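Unit 4. Collecting demonstrations with hand-held grippers

Reading for this unit: sections 1 and 2 of the Lelico task sheet, and the glossary from Unit 2. Bring your own episode log to the lab.

4.1 What counts as one episode

An episode is one continuous recording with one instruction attached to it. It starts with the jaws open and away from every object, and it ends with the jaws open and away from every object. Anything recorded before the first condition is met gets trimmed. Anything that ends with an object still held is marked incomplete and goes to the review folder.

The instruction is written before recording, in plain words, as a command: "put the snacks in the box", "take the yellow packet out of the box". Do not write it afterward to match what happened. If the operator was told to place four items and placed three, the episode is a failed episode of the four-item task. It is not a successful episode of a three-item task. Failed episodes are kept but they carry a separate flag, and the training script for this course skips them by default.

4.2 Why soft packaging

The Cronin set used in Unit 3 was made up of rigid blocks. A block has the same width every time it is grasped, so jaw width at contact tells you nearly everything. A snack packet does not behave this way. It is wide at the belly and thin at the seal, the film folds under the pads, and the contents shift. Two grasps on the same packet can close to different widths and both be good.

Reflections are the other difficulty. Foil and glossy film change appearance as the wrist turns, and a model trained on few viewpoints will tend to learn the highlight instead of the edge. Vary the wrist angle on approach. Ten episodes from ten approach angles are worth more than thirty from one.

The snack-and-box task in a home setting, wrist views: 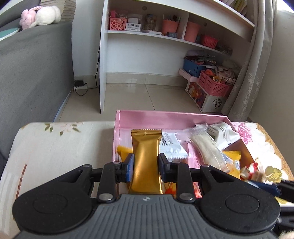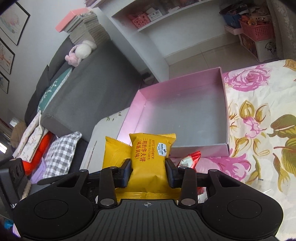
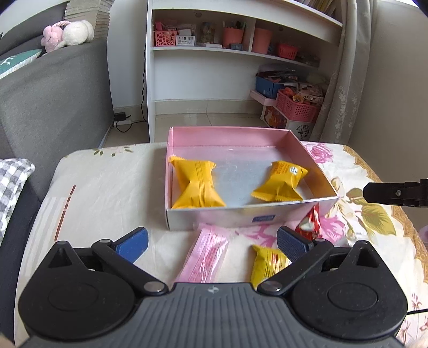
4.3 Operator rules

Move at a steady pace. Hand-held collection lets you work faster than any arm we have in the lab can follow, and a trajectory the arm cannot follow has to be slowed down in processing, which distorts the contact phase. If you can hear the linkage click at the end of its travel, you are closing too fast.

Pause for a short beat before closing – long enough that you could say the word "close" – and again after opening. The segmentation script looks for these pauses. Episodes without them have to be cut by hand.

Keep the target in view of the wrist camera through the whole approach. Coming in from the side is allowed. Coming in from behind another object is allowed only if the object is small and the target reappears before contact.

Do not touch the objects with your free hand during an episode. To reset the layout, stop recording, rearrange, and start a new file. In two-gripper episodes both devices must be started from the same trigger, and both files carry the same episode number with the suffix L or R.

4.4 Layout variation

Change one thing at a time for the first block of episodes, then change everything. The order matters for debugging. In the October run at Dornongate we randomized from the start, and when the policy failed on tilted packets there was no clean subset to test against.

Things worth varying: item order, item orientation, box angle, height of the support surface, room lighting. Things to leave alone within a block: the instruction, the operator, the pad type. Pads wear, and a worn pad closes further on the same object. Write the pad set on the log sheet.

4.5 Numbers from the practice set

The set you will use in Lab 4 is named Privent. It has 1337 recorded episodes. After trimming and removal of incomplete files, 496 of these are single-gripper episodes with full labels, and that is the portion on the course drive. Of the 496, hold out 126 for testing. Split by session and never by episode: neighboring episodes share a layout and a light level, and a random split will give you a test score that means very little.

Students who want a quick run can train on the first 200 episodes of the training split. Expect poor results on thin packets at this size.

4.6 For the lab

Label 20 episodes by hand, marking approach, close, carry and release. Compare your cut points with the script output and report the mean difference in frames for each phase. The release label is the one people disagree on. Use the first frame in which either pad has left the film, even if the packet has not settled.

Questions about the log format go to Anjani Sutanto before the lab session. Logs with missing pad sets will be returned unmarked.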